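I finally pulled the plastic dishes out of the bag from Mara and laid them all out, which I should have done in the spring when I bought them. You know how it goes. They went into the hall closet, then behind the winter boots, and then it was December and I was eating toast off a paper towel again.

Some background: I used to own nice plates. Four of them, heavy gray stoneware from a little shop in Purnham, and I managed to chip every single one in the sink. Joscha Sperling told me to just go plastic and quit worrying, and he was so smug about it that I held out for another year!

Anyway, I put a dark green cloth down first (the green is so good with the bright stuff) and then moved things around way longer than any adult should.
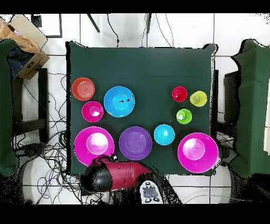 The whole gang on the green cloth. Big magenta bowls up front!

My favorite is the orange-red plate with the ridges – it makes even crackers look like a plan. The light blue bowl is already my cereal bowl, no debate. And I'm weirdly fond of the little cups, red and two kinds of green, which are the right size for olives or dip or the handful of chocolate chips I pretend is dessert.

The purple plate I'm less sure about. Spaghetti sauce on purple? I'll report back.

Next up is finding shelf space, so the Reuter mugs may have to move up top where I need the step stool. If anyone in Estow wants a fondue set, used once, please come get it.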